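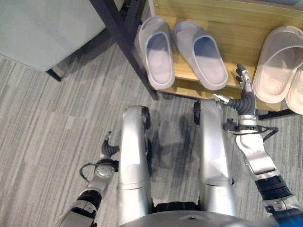
Why Do Shoes Get Their Own Shelf?

2/22/23
By the Jendstead Kids' Page

Go look by your front door right now. I'll wait! Is there a pile of shoes? At my place there used to be a huge one, and I tripped over it nearly every morning on my way to find breakfast. Then I got a shoe rack, and I got so curious about the thing that I started reading up on it (yes, I read about shoe racks for fun, and you can too).

So what is a shoe rack, really? It's a shelf that sits low to the floor. Lots of them have wooden shelves and a black metal frame. The frame is like your skeleton. It holds everything up! The wood is the flat part where the shoes sit. Metal is good for skinny legs since it can be thin and still be very strong, and wood is nice and smooth to slide things onto.

What about the shoes?

My favorite shoes for the house are slides. A slide is a sandal with one wide strap across the top and nothing at the back, so you just push your foot in and go. No laces, no buckles, no sitting on the floor yelling for help. The part your foot rests on is called the footbed. Say it out loud, it's a funny word. A bed for your foot!

People have been wearing sandals for a very long time. The ancient Romans wore them more than 2,000 years ago, and the ancient Egyptians had them even before that. Some of theirs were woven out of plants.

Why take shoes off at all?

Think of everywhere your shoes go in a day. The sidewalk, the playground, the bathroom at the gas station (ew). The bottoms of your shoes pick up dirt, tiny stones and bits of leaf, and all of it wants to come home with you. Carpet is extra good at catching that stuff. It's made of loads of little threads, and dirt drops down in between them and hides there. Stripes on a carpet might make a few crumbs harder to spot, but they're still in there!

In many homes around the world, everybody takes their outdoor shoes off at the door. Some families keep slides or slippers nearby just for walking around inside.

How I put mine away

I play a game with it. I set a timer for 60 seconds and try to get every pair onto the rack before the beep. My rules go like this:

Find both shoes. One shoe is not a pair, even if it's a really good shoe.

Bang off the mud outside first.

Put the left shoe on the left and the right shoe on the right, side by side. If the big toe sides are next to each other, you got it!

Leave a little room between one pair and the next, so you can get your hand in there.

Should the toes point toward the wall or out at you? People have strong feelings about this. I put the toes to the back, so I can grab the heels. My neighbor does it the other way and says I'm wrong. Try both and see which one you like.

And if your shoes got soaked, don't shove them in a corner. Stand them somewhere air can get to them, and stuff some crumpled newspaper inside. The paper drinks up the water. Last October I had to change the paper 3 times in one pair of sneakers, and they still squeaked the next day.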